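Revised January 25, 2018

# Sorting and washing mixed darks without color transfer

This procedure covers small household loads of dark and strongly dyed items: socks, gloves, cleaning cloths, thin knits. It assumes a front-loading machine and a liquid detergent without bleach. Settings are given for the Bilten 83, the machine used in the Salinas laundry room. Other machines will have similar programs under different names.

## Before loading

1. Untwist every item. Fabric that goes in knotted comes out with detergent held in the folds.
2. Turn socks and gloves right side out, then check the cuffs for lint.
3. Separate anything bought in the last few washes. New purple, red and navy cotton releases the most dye.
4. Read the care label. If it says "wash separately," do so at least twice.

## Testing for loose dye

Wet a corner of the item with warm water and press it firmly against a plain white surface or a folded white cloth for one minute. Lift it and look for color. A faint tint means the item can go in with blacks but not with grays. A clear stain means it needs its own wash.

Repeat the test on the seam allowance if the item has two colors. Thread is often dyed separately from the fabric and can bleed when the panels do not.

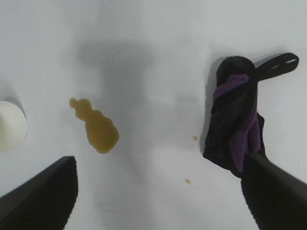 Polyester and nylon rarely fail this test. Wool blends sometimes do, and they should be tested with cool water only — warm water and pressure together will start to felt the surface.

## Machine settings

- Program: Darks, or Delicates if the load includes wool
- Temperature: cold
- Spin: 800 rpm or lower
- Extra rinse: on
- Detergent: two-thirds of the dose on the bottle

Fill the drum no more than halfway. The Bilten stops with error 157 if a small load balls up on one side during the spin. Open the door, spread the items by hand, and restart from the spin step. A full restart is unnecessary.

## Drying

Remove the load within an hour. Damp dark items left in contact with lighter ones can transfer dye even when the rinse water ran clear. Hang socks by the toe and gloves by the cuff. Flat-dry anything knitted on a Zanditz rack or a clean towel.

Dye-catcher sheets (we stock the Uneck ones) are optional. They pick up small amounts of loose color but do not replace the test — a new item that fails it still gets washed alone.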